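Wrist-only policies and nearly empty views: what are people doing?

Forum: Manipulation and Learning > Methods and results

taupe_table
I'm trying to reproduce the wrist-camera-only result from the Dromano report and I'm stuck on one part of it. The method is simple enough. No overhead camera, no depth. You cut the demonstrations into single views, train an encoder to predict the next gripper motion, and drop any view the encoder calls uninformative. They say dropping those views helps. In my runs it hurts, and by a lot.

I have 1,000 demonstrations on a Wovico arm, pick and place on a plain tabletop. The filter flagged views from 773 of them. I went through a pile of the flagged views by hand and most look like the one below.
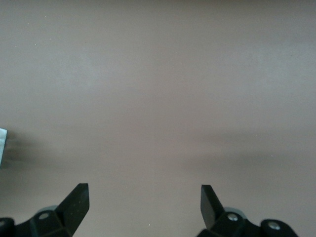 taupe_table
Thread starter, grad student, manipulation lab

My problem is with the word "uninformative." The tabletop fills nearly the whole view and there is nothing between the fingers, so I see why the score is low. But there is a thin pale sliver of something at the far left, about halfway down. If I were driving the arm, I would go look at that. The filter treats the view the same as bare table.

Has anyone gotten the published number with the filter turned on?

gradient_pete
Not the published number, no. I got a small gain, but my table has a wood grain pattern on it. I suspect the encoder gets motion cues from the texture. On a surface with no pattern it has very little to work with, so the score drops for reasons unrelated to the task.

nullspace22
I don't agree that the filter is wrong here. One view with a sliver at the border doesn't tell the policy what the object is or how far away it is. It could be a box or a card. If you train on that, you are asking the network to memorize that this shade of beige means "go left." We saw exactly that at Price. The policy learned the lighting and fell apart when we moved the lamp.

taupe_table
I would buy that if the view were only beige. It has the sliver and a soft shadow next to it, and there is a wider dark band across the middle and right. Those are cues. Weak ones, but a short history of views should make them usable. I feed the encoder 2 views at a time.

nullspace22
Then your history is too short. Try a longer one before you blame the filter. And be careful with that dark band. I can't tell from one view what is casting it. If it's the arm, it moves with the arm, and the network will use it as a pose readout. That's fine until the lights change.

kvetch_robotics
Side question, are you masking the fingers? Both of them come up in the bottom corners there, with bright screw heads on black parts. On a plain surface those are the sharpest edges in the view. An encoder with nothing else to look at will look at its own hand.

gradient_pete
Masking made mine worse. The finger opening is useful to the policy and the mask throws it away. If you have joint readings as a separate input it might be a wash.

kvetch_robotics
I do have joint readings, so that may be the difference. With the mask on, my scores for plain table views went down and my scores for views with any object in them went up. The split between the two groups got a lot cleaner.

taupe_table
No mask here, and the finger opening goes in as a number too. I'll try it. Does anyone know if Dromano masked? The report doesn't say.

old_madisham
I worked on the Madisham replication in June. We asked, and they did not mask. They also scored whole segments instead of single views, which the report describes badly. A segment stays if anything in it scores high. So a view like yours survives as long as the arm later turns toward the object. If you drop views one at a time, you are cutting out the search part of every demonstration.

nullspace22
That changes things. I was reading it as per view too.

taupe_table
Same. My code scores each view alone, so my policy never sees the searching. It fits what I get on the arm: good grasps when the object starts near the middle, and it just hovers when the object starts off to one side.

gradient_pete
I'd still test on a patterned surface. Segment scoring may fix the drop and leave the texture problem where it is.

old_madisham
Agreed. We only ran patterned mats, so I have no numbers for a plain table.

taupe_table
Posted March 5, 2019
Rerun is going with segment scoring, no mask, everything else the same. The masked version is queued behind it. I've left the history at 2 so I only change one thing.

nullspace22
I still think 2 is too short, but that's the right order to do it in. Post the off-center cases separately when you have them.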